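Shared-workspace rules for two-arm manipulation

Shared-workspace rules are the written practices that govern how two robot arms may enter, hold and leave the same small area of work. They are used in laboratories, packing lines and training sites where both arms handle one object, such as a carton, a bag or a folded cloth. The rules cover the order in which the arms move, the force each may apply, the condition of the grippers and the steps an operator takes after contact between them.

They are separate from machine safety rules, which protect people near the equipment. A site normally keeps both sets, and where the two disagree the safety rule is followed.

Background

Early two-arm stations avoided the problem by giving each arm its own half of the table. Parts were set down by one arm and picked up by the other, and the arms never met. This worked for sorting and simple assembly. It did not work for soft or hinged objects, which often have to be held in one place while they are bent in another.

The first rule set to be used at more than one site is usually traced to the Ondgate workshop, which drew up a two-page sheet after a run of cracked fingertips. The sheet was later expanded into the Brendari Practice Notes, now in their third edition. The Notes contain 29 numbered rules, of which 21 are mandatory. The rest are marked as advice. A shorter set, the Clestitz list, is used mainly for teaching and leaves out everything on record keeping.

Terms

Holding arm: the arm that keeps the object still. It may not change its grip while the other arm is applying force.

Working arm: the arm that folds, presses, pulls or inserts. The roles may be swapped during a task, but only with both arms at rest.

Meeting zone: the space both sets of fingers can reach. The Brendari Notes treat it as a sphere 155 millimeters across, centered on the point of work. Some sites use a box shape instead, which is easier to set up in older control software.

Neutral pose: a position outside the meeting zone from which either arm can be moved without checking the other.

Main provisions

Entry and exit. One arm enters the meeting zone at a time. The second may enter once the first has stopped or has slowed to working speed. On leaving, the arm that came in last goes out first, unless it is holding the object.

Force. Limits are set for each material and are checked at the fingertip. Corrugated board is given its own table, as the force needed to start a fold differs between a creased and an uncreased panel, and between folds along the fluting and folds across it. Pressing is done with the fingers closed. Open fingers can straddle a panel edge and tear it on the way out.

Line of sight. Where cameras are mounted at the wrist, at least one should keep the point of work in view throughout the contact. Deep containers are a known difficulty, and the Notes allow a third, fixed camera to meet this rule. The Clestitz list does not mention cameras at all.

Surface. The object rests on a flat, level surface. Joints between floor panels are permitted if they lie outside the footprint of the object and do not catch on its edges when it slides.

Finger condition. Fingers are inspected at the start of each shift and replaced after 1,050 cycles or when a crack is found, whichever comes first. Surface wear alone is not grounds for replacement.

Application to cartons

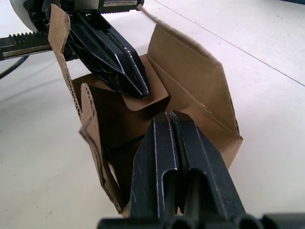
Carton handling is the most common use of the rules, and the section on it is the longest in the Notes. An open carton has flaps that move on their own, walls that block the view and an interior in which both arms may need to work at the same time. Opposed placement, with the arms reaching in from facing sides, is preferred to side-by-side placement because the wrists stay well apart even when the fingertips do not. With the outer flaps splayed, one gripper can come down with its fingers together and push on a small inner flap while the tips of the other point toward it from across the box. The pale lines along the ridges and slot edges of black fingers used this way are scuffing, and under the finger rule they would not by themselves call for a new pair.

Outer flaps should be opened fully before either arm goes inside. A flap that leans against a finger is allowed, provided the arm does not use it as a support. If a flap springs back during the work, both arms stop, and the working arm withdraws to its neutral pose before the flap is moved again.

Records

Sites that follow the full Notes keep a log of each contact between grippers, including light ones. An entry gives the task, the role of each arm, the material and the action taken. Video is kept for the same period as the log — one year at most sites. The Neagu supplement adds a column for the cycle count of each finger.

Differences in practice

Sites vary most over role swapping. Some forbid it inside the meeting zone, while others allow it if the object can stand without being held. The third edition of the Notes permits both and asks only that a site write down its choice. Operators who move between sites are expected to read the local version before running a station.

See also: Gripper maintenance; Wrist camera; Bimanual teleoperation; Corrugated board, fold direction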